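3.2 Ant Entry and Bait Placement

The second part of the study dealt with odorous house ants in ground-floor kitchens. The Grevcombe survey enrolled 33 homes, of which 21 had reported ants indoors during the previous season. Each home was inspected in June by Cheema and Kiani, who recorded the point of entry, the length of the trail, and the food source in use. Homes treated with a spray in the month before inspection were kept in the sample but were analyzed separately, as repellent sprays are known to split trails and make counts hard to compare.

Entry points were grouped into 3 classes: door thresholds, window frames, and gaps where pipes pass through the wall. Pipe gaps were the most common class in the older houses on the Kunley side of town. In the newer houses, trails came mainly under the back door and followed the baseboard to the sink. Figure 2 accompanies this section.
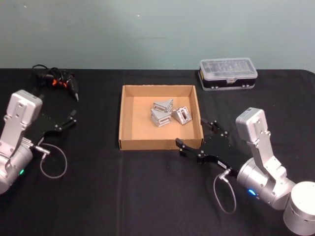
Figure 2

Sugar-based liquid bait was placed beside the active trail and left in position until the second visit. Residents were asked not to clean the trail or move the bait during this time. Where residents had followed these instructions, trails were shorter at the second visit, and in several homes no ants were found. Where the trail had been wiped down with a household cleaner, ants often returned by a different route, and the bait was left largely untouched.

These findings agree with the earlier work of Paracha on apartment buildings, although that study used a protein bait and did not record cleaning habits. Sealing of entry points was not tested here and is treated in Section 4.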